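We use cookies to remember your preferences. Accept | Manage settings

Print this page | E-mail this article

The bathroom with carpet

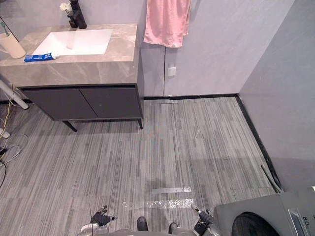 The Jillo robot's own view of the mock bathroom at the Sorelville lab: sink to the left, washing machine to the right.

I have now read the Skallton result twice, and I keep returning to the toothpaste. The team recorded 1740 demonstrations of household chores, trained a policy on them, and reported that adding more past a certain point did very little. Success on the sink tasks went flat. The paper calls this saturation. I would call it getting very good at one bathroom.

It is a nice bathroom. The counter is marble-patterned stone, there is a flower in a vase, and the floor is carpet tile, a choice my landlord would also make. A robot that has spent January in there knows that counter better than I know my own. Whether it knows anything about counters is a different question, and the paper gives it one paragraph.

The part I liked is buried in the appendix. The authors took just 458 of the demonstrations, picked for how much the objects had been moved between takes, and trained again. The smaller set did nearly as well as the full one. That should have been the headline. Shuffling a cup and a tube of toothpaste is cheap. Recording over 2000 takes, as the Lagman follow-up proposes, is not.

My request to the follow-up team is modest. Keep the 458, skip the rest, and spend the money on 13 other bathrooms. Ugly ones, please - with tile.

Sign up for our newsletter | Print | E-mail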